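4.2 Comfort objects and the walk to school

We had expected the interviews in Clulville to be mostly about traffic. The survey had asked parents what made the walk to school hard, and crossings came first by a wide margin. Once families started talking, though, a second subject kept coming up, and it turned out to be one of the most rewarding parts of the whole study: the things children carry with them.

Of the 504 families who returned the October survey, 55 agreed to a home interview, and 40 of those had a child in the first or second year of school. Tin-yau Lam carried out the interviews in Clulville and Oi-ling Yuen those in Drorner, using the same guide in both towns (see Appendix B). The guide had no question on toys or blankets at all. Parents brought them up when asked to go through an ordinary morning, from waking up to the school gate.

What they told us was wonderfully detailed. One mother in Drorner described a morning routine built entirely around where a stuffed rabbit would spend the day. It could ride in the backpack as far as the bakery, and after that it had to go home with her in the stroller. A father in Clulville said his son walked the long way, past the canal, on days when he was allowed to bring a toy, and asked for the car on days when he wasn't. A grandmother told us, "She'll walk anywhere if the bear is coming. It's me who gets tired."

These accounts fit nicely with the older idea that a familiar soft object helps a child manage separation, but they add something we find exciting. In most of that work the object belongs to bedtime or to the classroom door. Our families placed it outdoors, on sidewalks and at crossings, where it seemed to shape which route was taken and how long the trip lasted. Several parents allowed an extra 20 minutes for it.

Size and softness mattered a great deal in the parents' stories. Toys that could be squeezed in one hand left the other free for an adult to hold, and parents in both towns came back to this point without being prompted. Hard toys were mentioned far less often, and usually as something that had been dropped.

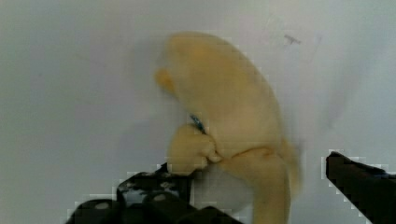
Figure 3. A yellow plush toy with a rounded upper body.

School rules pulled in the other direction. Brastico, the larger of the two Clulville schools, asked that toys stay at home, while Tsao let children keep one in the coat area until the afternoon. Parents at Tsao spoke about the walk itself with noticeably more ease, and we would love to see this tested properly in a larger sample. Our own interviews cannot separate the effect of the rule from that of the quieter streets near Tsao, a problem we return to in Section 5.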